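Flurnosar hand gripper kit, worth it?

gosstead_tim
Posted 10:42
Anyone here used the Flurnosar handheld gripper? The one you hold and do the task yourself, then train the arm off the recordings. Quoted 1,382 for one, 2,982 for the pair with the software. Seems steep for two fingers and a handle.

Lovley
Posted 10:58
Had the pair since March. Build is fine. Software is the weak bit, crashed on me 6 times first week, better after the update. Grip gets tiring tho, and I've big hands.

View from the gripper on mine, bench job:

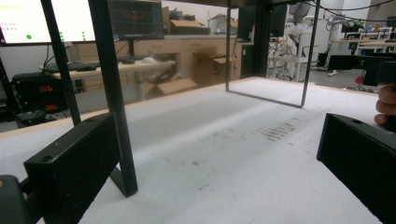
Fingers angled in, hand on the handle on the right. Yes the table needs a wipe.

Fingers are blocky, so thin stuff is a pain. Cable ties, forget it. Boxes, tubs, brackets all ok.

simard88
Posted 11:15
Disagree on the fingers. Chunky is good, they dont flex. Print some narrow tips if you want them, took me an evening. What I'd moan about is how much of the view they take up, both bottom corners gone.

Lovley
Posted 11:21
Corners never bothered me. You want the fingers in view surely, otherwise how does it learn where they are?

simard88
Posted 11:26
In view yes, not half the picture. Different lens would sort it.

gosstead_tim
Posted 11:40
Would one do to start with? Mostly picking parts out of trays

Carter Beaudoin
Posted 12:05
One is plenty for trays. Bought the pair, second has been in a drawer for roughly a month. Ask them for teh software on its own, they did me a price.

gosstead_tim
Posted 12:09
Cheers, will email them after lunch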